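Skedberg Community Hall
Drinking water and kitchen inspection checklist, with comments

Carried out before the autumn bookings start. Items are marked OK, ACTION or N/A. Anything marked ACTION should be closed before the first evening class in September.

1. Incoming supply

1.1 Main shutoff found and labeled – OK. Turns freely. The old label was still taped over the new one and has been taken off.
1.2 Meter reading taken – OK. 2,348 on the dial, up from 1,919 at the last inspection. In line with the summer bookings.
1.3 Visible pipework free of drips – ACTION. Green staining on the elbow under the hall sink. Dry to the touch today. Wipe clean and look again in a week.
1.4 Pipe insulation in the north passage – ACTION. Two lengths have slipped at the corner. Push back and tape.

2. Bottled and stored water

2.1 Bottles kept off the floor – OK.
2.2 Caps and seals checked on the storeroom stock – OK. One cap was loose and that bottle was poured away.
2.3 Stock kept out of direct sun – ACTION. The lower shelf gets full sun from midmorning. Move to the inside wall.
2.4 Best-by dates – OK. Oldest moved to the front.

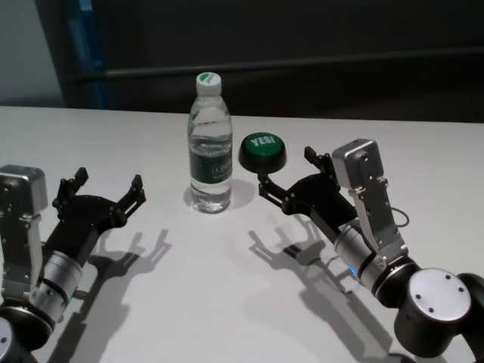 Page 2 of 4

2.5 Emergency stock level – ACTION. The plan calls for 300 bottles and the shelf holds 145. The Clolivar order was put off in the spring and not placed again. Reorder now, and ask for delivery to the side door. The front steps are too steep for the hand truck.
2.6 Stock sheet filled in – ACTION. Last entry is from June. The sheet has also moved to the back of the storeroom door, where it can't be seen when the door is open.

3. Taps and sinks

3.1 Kitchen cold tap run for two minutes – OK. Clear, no smell.
3.2 Kitchen hot tap – OK. Takes a long time to heat up, same as last year.
3.3 Little-used taps flushed – ACTION. The cleaner's closet tap had no flush recorded. Add it to the weekly list.
3.4 Aerators removed and cleaned – OK, except the left-hand restroom sink. That one is seized and needs a strap wrench.
3.5 Drinking fountain – N/A. Still capped off. The sign on it has faded and should be reprinted. 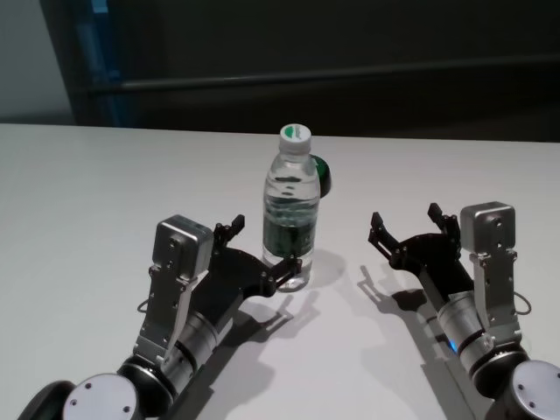 Bottle standing upright, cap on.

4. Kitchen surfaces and equipment

4.1 Countertops free of cracks – OK. The burn mark by the range is old and has been sealed.
4.2 Refrigerator temperature – OK. The door gasket is soft at the bottom corner. Vondmont part, already on order.
4.3 Cutting boards – ACTION. Throw out the two with deep cuts.
4.4 Dish soap and towels – OK.
4.5 Fire blanket on its hook – OK. Pull tabs reachable.

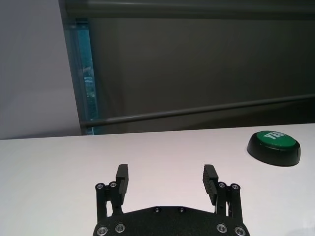 Checklist and comments by R. Okonkwo

5. Floors and exits

5.1 Kitchen floor dry and even – OK. The mat by the sink curls at one end. Turn it around, and replace it if it curls again.
5.2 Back door opens fully – ACTION. Folding chairs were stacked behind it. This was also noted last time.
5.3 Exit light – OK.

Next inspection: before the heating is turned on. Bring the strap wrench and a new stock sheet.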